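Workshop > Humanoids > Upkeep > Wrist cables
3 min read
14 shares | 2 comments

Re-dressing the wrist cables on a laundry humanoid

Zimska's setup sheet says the wrist cables never need touching. I don't believe it, and neither does Mwanahawa Muli, who looks after the unit at Lellaneck.

1. Power down and support both forearms.
2. Check the cable at each wrist collar. You want a small loop, not a tight bend.
3. Turn each wrist by hand through its full travel. If the cable pulls straight, let out 10 mm.
4. Look at the elbow cables too. The sheet skips them.
5. Power up and run the bed-to-crate routine slowly, one arm over the bed, the other by the crate.
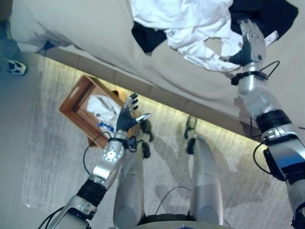

Issue 100, p. 10

Watch the loops near cloth and slats. Anatole Pons swears by extra ties. I'd hold off, as a tie only moves the bend somewhere harder to see. Repeat in August, whatever the sheet says.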